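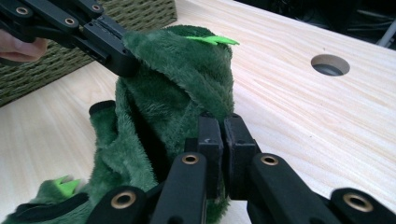
Kits and Tools

The Larndale Hand Gripper, Explained

A gripper is a robot's version of a finger and thumb. The Larndale kit, sold by Hafþórsson, contains a pair of grippers that a person holds, one in each hand. There is no robot in the box. The person does a job with the grippers, a small camera records it, and a computer later uses the recording to teach a robot the same job.

Each gripper has two black jaws. The jaws are joined to black bars called linkages. Where a bar needs to turn, there is a pivot, with a metal ring around it. Squeeze the handle and the linkages swing, which brings the jaws together. Let go and a spring opens them again to 85 millimeters.

Cloth is a hard test. A block keeps its shape when you lift it. A fuzzy green garment with a hood-like part does not. It folds, sags and hides its own edges, so one gripper has to hold the fabric while the other moves it. Spiky felt trim bends too, and the computer has to learn that the spikes and the fuzzy part belong to the same piece of clothing. 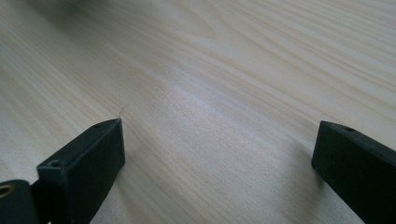
The jaws also have to open wide enough before they close on anything. If the gap is too small, the tips push the cloth away. Khang Lục, who tests kits for Ondau, tells beginners to open the jaws fully, move in slowly, and then squeeze.

One recording is not enough. Ondau suggests 200 for each job, with the cloth placed differently every time. Toàn Bạch, age 11, tried the kit in September and needed four practice turns to fold a sleeve.

What we found: the jaws grip thick fabric well. Thin fabric slips if it is held by the very edge. The handle is stiff for small hands, and Kikby sells a softer spring that fits. An adult should change the spring.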